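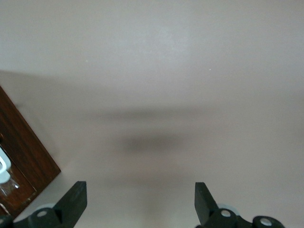 Glossy wood will mark a matte top inside a year, according to the shop. True, or are they just flogging the protection kit?

saltbush_verandah
24 September 2018
Tags: furniture, cleaning, storage

We bought a new table in June for the spare room, which is now the sewing room and the bills room and whatever else won't fit in the lounge. The top is a pale pinky beige, dead flat matte, no pattern at all. I don't know what it's made of and I couldn't get a straight answer out of the place in Draltstead either. "Easy-care surface" is on the docket and that's as far as it goes.

My wooden box lives on it. It's dark, reddish brown, fairly glossy, and heavier than it looks. It has bits and pieces in it and gets shoved about whenever I need the space, so several times a day.

When I went back to Draltstead for a replacement foot they told me varnished timber "sweats colour" into a matte surface and that I'd have a permanent patch under the box within 12 months. Then out came the Tiklow protection kit: a 200 ml bottle of sealer, a cloth and 8 felt pads. I said I'd think about it.

Three things I'd like to know before I hand over any money.

Does varnished wood really leach colour into a tabletop? I've had wooden things on tables my whole life and never seen it.

Are felt pads any good or do they just collect grit?

And what do you clean a matte top with? The care card says to use only the maker's own cleaner, and I'm a bit suspicious of any care card that ends in a product code.

There are a couple of tiny whitish specks on it. I haven't gone at them yet as I don't want to make a shiny spot.

tram_stop_nineteen
Accepted by the poster, 14 people found this useful

"Sweats colour" is a new one on me. I did second-hand furniture for years and here's what I've seen, which isn't the same as a lab test, so take it for what it is.

A finish that has properly cured doesn't wander off into whatever it's sitting on. What I have seen is a freshly varnished piece sticking to a tabletop because someone was impatient, and cheap stained timber leaving a brown ring after it sat in a puddle. If your box is old and dry and you don't put it down on a wet table, I wouldn't lose sleep. If you want to check, rub the underside hard with a damp white hanky. Brown on the hanky, put something under it. Clean hanky, you've saved yourself the price of a kit.

What will mark a matte top is sliding. You drag a hard corner over it enough times and you polish it, and then you've got a shiny track that you can see every time the light comes in sideways. You can't clean that off because there's nothing there to clean off. Same goes for scrubbing, so you were right to leave the specks alone.

Felt pads: yes, but look at them now and then. Grit gets into felt and stays there. I use a scrap of wool blanket under mine and give it a shake when I remember. Or lift the box when you shift it. Costs nothing.

Cleaning: lukewarm water, a drop of dish soap, soft cloth, then a second cloth with plain water, then dry it. Skip anything with "shine" on the label, and those white melamine sponges, which are very fine sandpaper as far as a matte finish is concerned. For the specks, dry fingertip first. They might only be lint or thread in a sewing room. If they don't budge, lay a damp cloth over them for a few minutes and wipe without leaning on it.

I'd be wary of the sealer. If you don't know what the top is, how does the shop know the sealer suits it? Ask them that one and watch them hunt for the leaflet.

bindi_in_the_thong
2 people found this useful

Just get the kit. I bought the Zekatach one, had it on my desk 200 days and not a mark. Works great. You can get it for $20 if you wait for a sale.

saltbush_verandah
Comment on the reply by bindi_in_the_thong

Thanks, but did you have any marks before you put it on? My table hasn't got any either and I've used nothing.

bindi_in_the_thong
Comment

no but it was a new desk. Better safe than sorry

cuppa_on_the_step
5 people found this useful

I half agree with the long reply. Cured varnish is fine, but I wouldn't be so relaxed about what's in the box. I keep mine full of sewing stuff and what wrecked my table was a bottle of machine oil that tipped over in there and crept out through the joint at the bottom. Took me a week to notice, by which time there was a dark edge along the table that no amount of dish soap would shift. So line the box. An old takeaway lid does it.

Also, sunlight. My Cuypers table went a slightly different colour everywhere except under the box, and for months I blamed the box. If yours is near a window, move things about so it fades evenly. I'd bet that's half of what the shop is calling "sweating". No proof, mind you.

As for the care card, ring the maker and ask what happens if you use water. Mine said water was fine.

saltbush_verandah
Comment

Did the hanky test, nothing on it. Box is staying put, on a bit of old flannelette sheet for now. Will ring about the water.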